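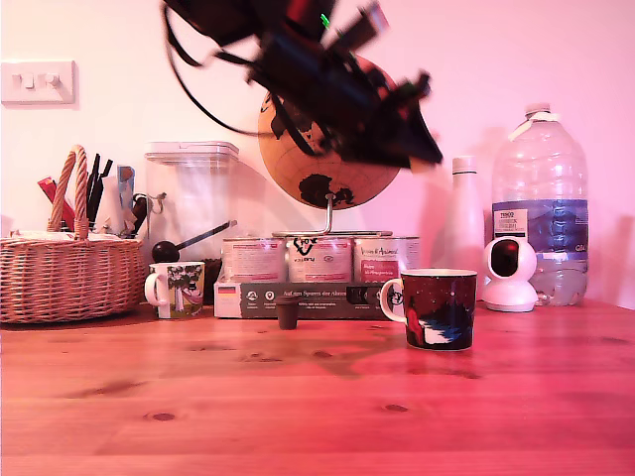

Photo: Premov test bench, August

Premov tabletop arm, reviewed for small-budget buyers

Rating: 3.5 out of 5

Most questions we get about low-cost arms concern reach and payload. Both are printed on the spec sheet and both are easy to compare. The costs that decide whether an arm is worth buying are harder to find, so this review spends most of its length on them.

The Premov is sold as an overhead or side-mount arm for desktop handling work: cups, tins, bottles, small household objects. We ran it for 30 days over an ordinary wooden table with an ordinary assortment of things on it. Mugs of two sizes, a wicker basket of pens, a globe on a metal stand, stacked packaging. The work was pick, move, place and return, repeated with the objects in different positions. No fixtures were used and the table was not cleared between runs.

Mounting

The arm ships with a clamp plate and no frame. For overhead use you need to supply the frame, and it has to be stiffer than the manual suggests. Our first one, built from light aluminum extrusion, moved visibly at the end of every fast traverse. The heavier Gorkavholm frame solved this and added a noticeable amount to the order. Treat the frame as part of the purchase price when comparing against arms that include one.

Check ceiling height before ordering. The clamp plate needs clearance above it for the connectors, and the drawing in the manual does not show them.

Cabling

This is the weak point. The cables run outside the arm and hang free. At low speed it makes no difference. At full speed they swing, and on two occasions a loop caught a mug handle. Spiral wrap and 6 adhesive clips fixed most of it. Premov lists a cable management kit as an accessory; our own materials were cheaper and did the same job. The stock cables are also short for overhead mounting, so budget for extensions.

Gripper

The standard two-finger gripper is adequate for rigid objects with parallel sides. Tins and boxes gave no trouble. Mugs were reliable when approached across the rim and poor when approached by the handle. Clear plastic was the worst category, and the fault there is mostly with the camera. Anyone whose work involves transparent bottles or containers should put a better depth camera in the first budget and skip the bundled one.

Replacement finger pads wear faster than expected. We went through two sets. They are sold only in packs of 5, so order one pack with the arm and save the second shipping charge.

Speed

The default profile is too fast for a crowded table. We cut it by 30 percent and left it there. Cycle time went up and the number of knocked objects went down to a level we could live with. If your throughput estimate is based on the advertised speed, redo it.

Software

The Escobar control package is included for the first year. After that it is a paid subscription, and the quote does not mention it unless you ask. The open driver works without it but has no collision zones. We would plan on paying.

Comparison

The nearest alternative we have used is the Zernix. It costs more at purchase, includes a frame, and routes its cables internally. Once the frame, extensions and second-year license are added to the Premov, the gap between them is small. The Premov keeps an advantage in reach and is easier to repair - every joint cover comes off with one hex key.

Recommendation

Buy it if you already own a stiff frame and have someone on hand to tidy the wiring. With neither, price the Zernix first. In both cases, ask for the second-year software cost in writing before the order is signed.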